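Releck Table Clearing Guide
Section 4: Choosing and setting up a first chore
Feb 25, 2026
By Zsófia Oláh

Read this section before you record anything. It covers which chores are worth trying with the Releck two-arm kit, how to lay out the table, and how to record hand-held demonstrations. Mounting the arms is covered in Section 6.

4.1 What the arms can do at present

Customers often ask us for a machine that tidies the house. The Releck kit does not do that. It can learn one chore, at one table, with a limited set of objects, and it will do that chore more slowly than you would. Clearing empty drink containers from a table is a good first choice. Folding, pouring and anything involving knives or hot food are not supported in this release.

In our May trial at the Pangilinan workshop, the arms were given 1,304 attempts at picking up a single container and placing it in a bin. Upright bottles went well. Flattened cans and crumpled bottles were dropped or missed far more often, and most of the failures in the log are of those two kinds. Plan for a person to be nearby.

The table below is set for this chore, with the grippers held in the hands for recording.

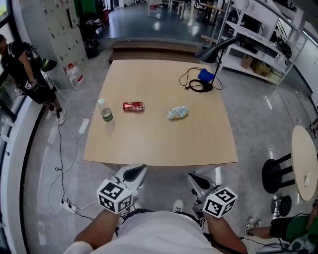 Figure 4-1. Recording position, seated at the near edge, one gripper in each hand.

An upright bottle, a crumpled bottle and a crushed can each need a different approach. The upright bottle can be closed on from the side. The can lies on its side and gives the jaws less height to work with. The crumpled bottle has no regular shape, and being clear, it is also harder for the software to find. Record all three types. A set made only of upright bottles will give you arms that handle only upright bottles.

4.2 Laying out the table

1. Choose a table you can reach across while seated. Your elbows should clear the near edge.

2. Set out the containers within easy reach. Leave a hand's width between them for the first recordings. You can move them closer together later.

3. Use empty containers only. Keep the cap on any bottle that has one.

4. Decide what stays on the table. Lamps, cables and small bags can remain if they will be there when the arms are working. If they won't be, take them off now.

5. Place the bin where it will be in daily use. Moving it after recording means recording again.

NOTE: Do not clean up the whole room. Shelves, chairs and people in the background are fine, and a bare room tends to give a model that works only in a bare room.

CAUTION: Do not record with full or open drinks near the power supply.

4.3 Checking the grippers

1. Open and close each gripper fully. The jaws should meet evenly along the pads.

2. Wipe the pads with a dry cloth. Replace any pad that has started to lift at a corner. Spare pads are sold under the Zamik name and fit both hands.

3. Look at the marker cube on each gripper. All printed faces must be clean and flat. Do not put tape or labels over the pattern.

4. Sit down, hold both grippers over the table and start the tracking check. Both cubes should show as found.

5. If one drops out, turn your wrist slightly and try again. If it still drops out, change the lighting. Glare from a window is the usual cause.

4.4 Recording

1. Start with both grippers raised above the table and open.

2. Press Record and wait for the tone.

3. Pick up one container. Move at half your normal speed and do not pause in mid-air.

4. Carry it to the bin and release it fully before pulling back.

5. Return to the raised position and press Stop.

6. Keep each recording under 60 seconds. Longer ones are rejected on upload.

7. After every few recordings, change the positions of the containers. Turn cans and crumpled bottles to new angles.

If you drop something, finish the recording and mark it as a miss. Do not delete it. Misses are used in training too, and the software keeps them apart from the good runs.

Use whichever hand is closer. Passing a container from one gripper to the other is possible but adds a step that the arms often get wrong, so leave it out of your first set.

NOTE: The Cerkau sample set supplied with the software contains 2,630 recordings. It is a starting point and does not replace your own. Your table height, your light and your bin all matter.

4.5 Is it ready for daily use?

Run the arms on your table with 11 containers of mixed types and stand within reach of the stop button. Watch the full run. Write down each container that is missed, dropped or knocked over, then record more of that type and train again.

We suggest leaving the arms in supervised mode even after a clean run. A container of a kind they have not met, or a phone left beside a can, may be handled badly. The software does not know what is trash and what is yours. For a small office or a break room the kit can take over part of the clearing, with somebody checking the table first. In a home kitchen we do not yet recommend it.

Go on to Section 5, Uploading and training.

Contact: Releck customer support | Copyright 2026 Releck. All rights reserved. | Back to top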